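Nov 9, 2024
Workshop notebook, Gretmont – mirror bench and dome

Cold in here again. Heater on at lunch, off by three, smelled of dust.

8-inch mirror, continued. Tester back on its stand after Rehema Kariuki borrowed the knife edge. Let the mirror sit on the rack before the first reading. Last week I got impatient and measured a warm mirror, so all those numbers are crossed out two pages back. Don't use them.

Center zone still high. Edge looks OK on the left, less OK on the right, which means I'm not rotating the mirror enough between strokes or the pitch lap has gone lopsided. Pressed the lap again, warm water, soap, mirror face down with the brick on top. Channels had closed up so recut them with the old razor blade. Need new blades.

Polished 6 short sessions, W strokes, one third overhang. Walked around the barrel every few strokes this time. Between sessions wiped down and put back on the rack. Knife edge after the last one: hill in the middle is lower, softer shadow, but there's a faint ring out near the 70 percent zone that I don't like. Could be the lap. Could be me leaning. Stop here, don't chase it tonight.

Cerium oxide is low. Alvar Åberg says there's a second tub in the cabinet under the Akpalu mount parts, I didnt find it.

Mount. Alvar Sjögren had the Akpalu apart on the other table. RA worm was stiff at one spot, same spot every turn. He cleaned the old grease out with white spirit and a toothbrush, regreased thin, backed off the worm block a hair. Turns smoother by hand. Not tested under load. Left the clutch knob finger tight ON PURPOSE, please don't crank it down before we've had the tube on it.

Counterweight shaft has a burr near the end, filed. Note for later: thread on the safety screw is nearly gone. Ask Torbjørn if he can chase it or we just drill and go up a size.

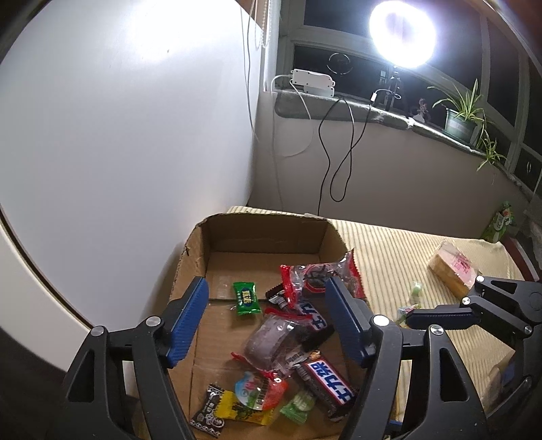 Why does the guiding drift in dec even when the polar alignment is good? Most likely backlash in the dec gears – the motor reverses, nothing moves for a moment, then it overshoots. Balance the tube slightly heavy to one side so the gears stay loaded, and guide in one direction only if it's still bad.

Rehema asked me that at the dome and I gave her a worse answer than the above, so it's written down now. Try it next clear night with the Akpalu back together. If the drift is steady and only one way then it IS the alignment and I take it all back.

Dew heaters. The Stikex strip on the finder is dead, no resistance reading at all, so a broken wire somewhere in the sleeve. Cut the plug off and saved it. The one on the main scope is fine. Controller gets warm on channel 2, it did that last winter too. Put it on the outside of the tray where it gets some air.

Flokon for the tube interior. Two strips cut and glued opposite the focuser, the rest still to do. Contact cement needs the door open, headache otherwise. The first strip is crooked by a bit, doesnt matter, it's inside. Loose fibers came off on my sleeve so vacuum the tube before the mirror goes anywhere near it!!

Dome. Shutter sticks at the same place as in March. Ottar Blomqvist went up the ladder and found the cable rubbing on the pulley cheek. Washer added, runs better, still squeals. Wants a proper bushing. He also thinks the rail has sunk on the north side and wants a level on it before the ground freezes. Fine by me, I'm not holding the ladder in the wind again though.

Laptop in the dome: clock was wrong by an hour, so the goto was off and we blamed the mount for most of an evening. Fixed. Check the clock first. Written on tape on the lid.

Logging: frame counter on the old camera shows 4000 and rolls over or stops, not sure which, Torbjørn says it stops. Last good dark is number 2889. Anything after that was taken with the cap half on so bin them. New darks at the next session, same exposure as the lights, don't mix.

To do
– blades, cerium, distilled water
– chase or drill safety screw
– rest of the Flokon
– level on dome rail (Ottar)
– new strip for finder
– refit tube rings, felt side IN this time
– retest mirror cold, all zones, 9 readings each and average, write them in the table at the back and not on the bench paper

Rack key is back on the hook. Lap is under the plastic lid with a wet cloth, leave it shut.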